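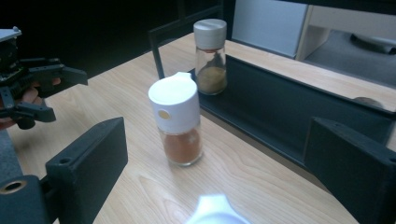 The keyboard that stayed in beta

November 2021

Dridix sold 866 of its split keyboards before closing the order page in August. The board has 2 small screens under clear keycaps, so labels change with the program you have open. Zitisel, which writes the firmware, still calls it a beta – and it feels like one. Labels lag when you switch windows fast.

Dretell has a simpler board with printed keys and one dial. It weighs 921 grams and works without a driver. Its next batch is 500 units.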